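Call for participants: microfiber towels, long-term household test

Tidcombe is looking for 68 households to use, wash, dry and fold our towels for five months and tell us what they think of them. Applications are open until the end of February.

Who we are

Tidcombe tests household textiles and writes up the results for subscribers. We don't sell towels. We buy them at the store like anybody else, cut off the labels, sew on a number and send them out. The last round was dishcloths, and if you read that report you'll know we weren't kind.

Why towels, and why now

Microfiber is sold on promises. It holds many times its weight in water, it leaves no lint, it dries overnight, it can be washed hundreds of times and stay as fluffy as the day you bought it. The Tarigan pack in our cupboard says 252 washes. I would love to know who did the washing, and what they meant by a wash. The Grirkorex pack doesn't give a number at all and just says "lasting softness," which could mean anything up to the first trip through a hot dryer.

I have run textile tests for a long time and I've come to distrust the bench version. A machine that rubs a swatch 600 times tells you about a swatch. It doesn't tell you what happens when the towel sits in a gym bag until morning, or goes in with a fleece blanket, or gets used to wipe down a stone counter with crumbs still on it. People's homes do tell you that, if people write it down. That last part is where most home tests fall apart, so please read the next section before you apply.

What you would do

You'll get five towels in the mail, all thick-pile, all with a flat woven border, in mixed colors. You use them as you normally would for kitchen surfaces, bathroom surfaces and drying. We ask that you
- wash each towel at least once a week, with your usual detergent
- keep one of the five out of the dryer for the whole period
- fold and stack them at least once a week, and note how they sit
- fill in a short log after every wash
- mail all five back at the end, in whatever state they're in

The log has nine questions. It takes a few minutes. We do read it, and we can usually tell when somebody has filled in a month of it the night before it's due. Those logs get thrown out and so does the payment.

Folding sounds like filler, I know. I thought so too until Wulan Lumenta, our test coordinator, made the case for it. Thick towels behave badly on a shelf. They slump, they take up more room than you planned for, and the borders can shrink at a different rate from the pile so the corners stop meeting. Plenty of people give up on a towel for that reason and tell themselves it got old.
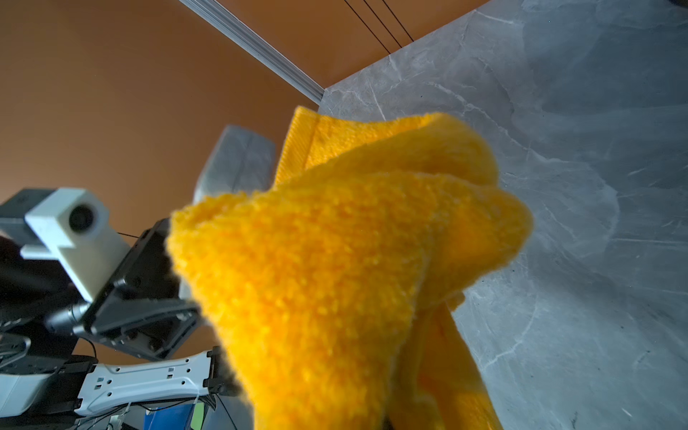
Color is the other thing we'd like you to watch. Brights in particular. We have been told the yellow won't bleed onto pale stone or painted walls and we have been told the same about other products that then did. If you have marble or a marble-look surface at home, say so on the form - we're short of those households and will move you up the list.

Who can apply

Adults living in the continental US with a washer at home or in the building. No experience needed. We want some households with kids, some with pets and some with neither. We don't want anybody who works for a towel maker or a store that carries them, and we don't want product reviewers who have to post something nice to keep the packages coming.

Fabric softener is allowed. The packs all tell you to avoid it, and half the country uses it anyway, so it would be silly to keep it out.

What you get

$252, paid in two parts: half at the midpoint, half when the towels arrive back here. Return postage is covered. You'll also get the full report before subscribers do. You don't get to keep the towels, and please don't ask Wulan to make an exception.

What happens to the towels afterward

Chun-hung Hsiao at Dritgate, the lab we use, weighs each one, measures the pile and does a water pickup test against an unwashed towel from the same pack. Your log goes next to those numbers. If the two disagree we'll call you.

How to apply

Use the form on our site and answer all of it, including the question about what you disliked in the last towel you bought. "Nothing" is a poor answer. Wulan replies to every application by email, mostly after 4 p.m.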